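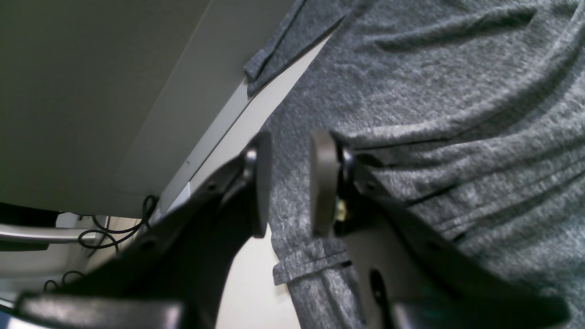 Jhair Villca wants to know why we still write "gray" on the tickets for melange knits, when the thread drawer has many grays and he has to open all the boxes each time. He also asks if the fold lines should be pressed before the measuring or after. Both questions are fair and I try to answer them in this entry.

Sun 18 August, workshop, afternoon

Work on the gray heathered knits from the Koltovico bag. Plan was: sort, measure, choose thread, fold for the shelf. I did the sorting and the thread. Measuring is half done. Folding I left for Emília, except the trial piece.

First the pressing. I tried it both ways on the trial piece. If I press before, the knit stretches a little under my hand and the width comes out too big. If I only shake it, lay it down and smooth it from the middle to the sides with flat palms, I get the same number two times out of two. So: measure first, unpressed, and press after. The steam iron stays off until the sheet is filled in. Please do not pull the hem to make it straight, I did this in June and all the widths in that column are wrong.

Ticket numbers go on from 1,562. I skipped none. The old tickets from Betancur have the same blue ink as ours, so I put a small cross in the corner of the new ones.

Thread. I compared the boxes by the window and again under the lamp. Under the lamp everything looks warmer and the middle gray from Plendside seems perfect, but by the window it is too yellow. The Plememine cone is closer. There is almost 200 m left on it, enough for the hems if we don't use it for basting. Basting thread is the white one, same as always.
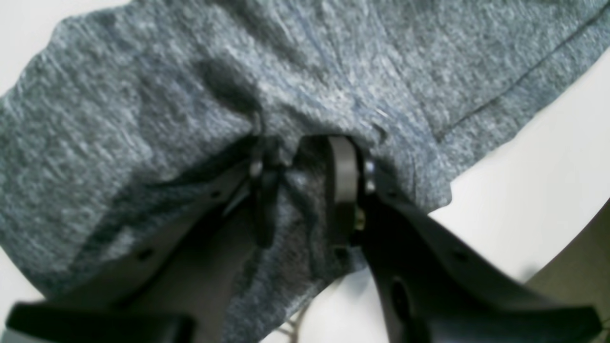

For the ticket words, I propose we write what the fibers are and forget the word "gray" alone. A melange is not one color, and matching to the cloth from a distance gives a thread that looks flat when it is sewn in. The knit has light gray in it, darker charcoal, and a faint blue which shows best where the cloth is pulled together in small folds. A thread with a little blue disappears in it, a warm thread does not. So the ticket would say: light / charcoal / faint blue. Jhair can then go directly to the cold box, second drawer. The long straight seam should be judged apart, there the old stitching decides and not the cloth.

Folding trial. I folded by thirds and then in half, and the pile leaned to the left by the evening. With the sleeves turned in first it stood better, but I am not sure if this is from the sleeves or from the shelf, the shelf is also not very level. Emília Hudec used to put a card inside each fold. I found the cards, 57 pieces, behind the box of buttons, some are bent. They are in the tray now.

Not done yet:
– the second half of the measuring sheet
– a new lamp bulb, the whiter kind
– ask Koltovico if they want the tickets sewn or pinned
– write "cold" and "warm" on the drawers, with the thick marker – the thin one rubs off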